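Drivness – Equipment for packing rooms, returns desks and sorting areas

Home > Bins and containers > Metal > Onar sloped-side bin

Onar sloped-side metal bin, large
Made by Mondal
£162 each, excluding VAT
Usually in stock. Delivered on a pallet.

Large open-topped bin in grey sheet metal, flat floor, sloping sides. For loose, mixed, smallish goods that have to be picked out again by somebody reaching in from above.

Page written by Seraina Strebel, Drivness. Last revised in May.

What we think of it

I didn't want to stock this bin. The Mondal catalogue calls it "the intelligent container", and I have a rule about metal boxes that are described as intelligent. It is a metal box. It holds things. We took two for our own returns area to see whether there was any reason to pay £162 for one when a Fuline plastic tub costs much less and weighs next to nothing, and the answer is a fairly grudging yes, for some people, for some jobs.

The catalogue makes four claims. I'll take them in the order they are printed.

"Sloped sides bring every item to hand." No, they don't. What the slope does is open up the top, so your forearm isn't scraping down a vertical wall each time you go for something near the edge. That is useful and I wish they had just said it. Goods do not slide obligingly into the middle. Soft packs stay where they land. Hard, smooth things sometimes slip down the slope and sometimes don't, depending on what is already underneath them, and anything with a rubbery surface will sit on the side all day.

"Wipes clean in seconds." It wipes clean. The floor is flat and there's nothing on it to catch a cloth. The line where the sides meet the floor needs a brush, as it does in every bin I've ever cleaned, and labels that have been trodden flat by other goods need a scraper. I'd allow several minutes and not tell anyone it takes seconds.

"Built for life." I can't test that and neither can Mondal. Ours have been knocked by trolleys and have marks to show for it. Neither has gone out of shape so far. The plastic tubs in the same corner have a split rim between them, so I'm prepared to believe that metal lasts longer than plastic, which I think most people believed already.

"Whisper-quiet." Absolutely not. See the section on noise.

What goes in it

We use ours for small boxed and bagged goods, all sorts together. Cosmetics bags, pouches, toys, household bits in clear plastic packaging, the sort of thing that arrives back in the wrong envelope with no note. It copes well with that kind of mixture. The wide flat floor is the best part of the design, more so than the slopes: you can spread things one deep and see what you've got. Once they are piled two or three deep you are back to rummaging, whatever the brochure says, and at that point you may as well have bought a cheaper, deeper tub.

Flat things lie flat on it. The blue pouch in the photo is lying nearly level on the floor, and the glossy black oval with the pinkish-red panel is leaning against the left wall. If you want everything lying down, you'll be laying it down yourself. The slopes won't do it for you.

Loose clear plastic is a nuisance in this bin. It's shiny, the goods under it are shiny, and under strip lighting a crumpled piece of film can be mistaken for a product or can hide a small one. Take the film out as you go. A dull floor helps a little, so don't be tempted to polish it.

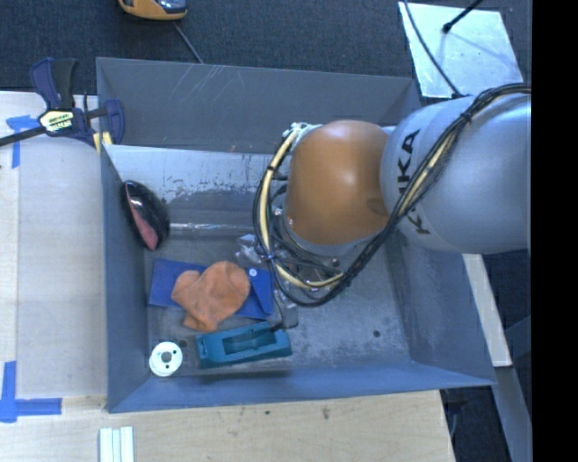 Sizes and weights

Floor, short side, inside: 652 mm
Empty weight: about 28 kg
Outside height on the standard frame: see drawing, on request
Material: sheet metal, grey
Sides: sloped, all four
Floor: flat, no ribs, no drain hole
Lid: none supplied, none available

The weight is ours, taken on our own parcel scale, and it comes out heavier than the Mondal sheet. I suspect they weighed it without the frame. Two people should lift it. One person can drag it across a smooth floor, but the feet leave marks on painted concrete and you will be asked about them.

Please measure your doorway before ordering. Please also measure the corner after the doorway. We've had one come back from a customer whose door was perfectly wide enough and whose corridor turned left straight behind it. The bin doesn't fold, nest or come apart, and the sloped sides make it awkward to tip on end, as there's no square face for it to stand on.

Noise

A hard item dropped on to a bare metal floor makes the noise you'd expect. In a warehouse with a conveyor running you won't notice. In a small room with a low ceiling and people on the phone, you will, and so will whoever they're talking to.

Mondal sell a mat for it at £54. I think that's a silly price for a piece of rubber. We tried it anyway. It takes the edge off the clang, and it also grips soft packaging, so that pouches and bags which used to slide aside now bunch up. It has to be lifted out whenever you clean, and crumbs and torn label corners get under it by the end of the first week. We've stopped using ours. An offcut of carpet tile did much the same job until it got dirty, and then we threw it away without any feelings about the money.

If noise really matters to you, buy the Fuline tub. I mean it. We sell both.

Light

Put the bin where the light comes from overhead and slightly to one side. With a single bright lamp straight above, glossy packs throw back small hard highlights and you find yourself tilting your head to read them. With the light all from one side, the nearer slope shades the floor beside it and dark items go missing down there. Ours is beneath two ordinary ceiling fittings and that's good enough. A clip-on lamp is listed in the brochure as an accessory. We don't stock it, and I haven't seen one.

Leave room at the sides, too. The rim sticks out further than the feet, so if you line the frame up with a mark on the floor you'll find the top is already over the gangway. I'd have liked Mondal to put that on the drawing. It is now on ours, in pencil.

Compared with the other bins we sell

Onar sloped-side, this page. Heavy, loud, easy to clean, good wide floor. Best for small mixed goods in a thin layer. Doesn't travel.

Fuline plastic tub. Light, quiet, cheap, straight sides. Rims crack in cold rooms. Good for clothing and anything soft. The corners are rounded, so boxes don't sit neatly in them.

Onar straight-side. Same metal, same maker, vertical walls. Holds more for the space it takes up. You'll bark your knuckles on it. I'd choose it for storage and this one for picking.

Wire basket on wheels. Small things fall through. People keep ordering it for small things.

Questions we get asked

Does it come with castors?
No. There's a castor kit, and we've stopped recommending it. With wheels on, the rim ends up too high for shorter staff to reach the far side of the floor comfortably, and the brakes on the kit we were sent held on two wheels out of the four.

Can I stand on the edge to reach in?
No. Please don't write to us about this again.

Will it take liquids?
It will hold a spill for long enough to fetch a cloth. The seams aren't sold as watertight and I wouldn't trust them. Dry it afterwards and pay attention to the corners.

How much will it carry?
Mondal give a figure for an evenly spread load. I haven't seen how they arrived at it, so I won't repeat it here. Ask for the data sheet and judge for yourself. With the sort of small goods we put in ours, you'd run out of space to see anything long before the weight became interesting.

Are the edges sharp?
The top edge on ours is fine. The underside of the rim had one rough spot on the second bin, which we took down with a file. Run a gloved hand round it when it arrives. If you find anything worse than a rough spot, send a photo and we'll swap it.

Can I have another colour?
You can have grey.

Delivery and returns

Sent on a pallet, strapped, one bin per pallet. The driver will leave it at the kerb or the loading door and isn't obliged to take it further. The carton is thin. A dented carton doesn't always mean a dented bin, but open it before you sign and look at all four sides from the inside, where dents show up more clearly.

Unused bins can come back within 28 days. You pay the carriage, which for something this size takes a fair bite out of the refund, so order one first and live with it before you order the other five. Marks from normal use aren't a fault. A floor that rocks when you press on it is a fault, and we'd like to know about it the same day.

Order code: ONAR-SL
Matching items: Onar straight-side bin, Fuline tub (large), Mondal floor mat (we'd save your money)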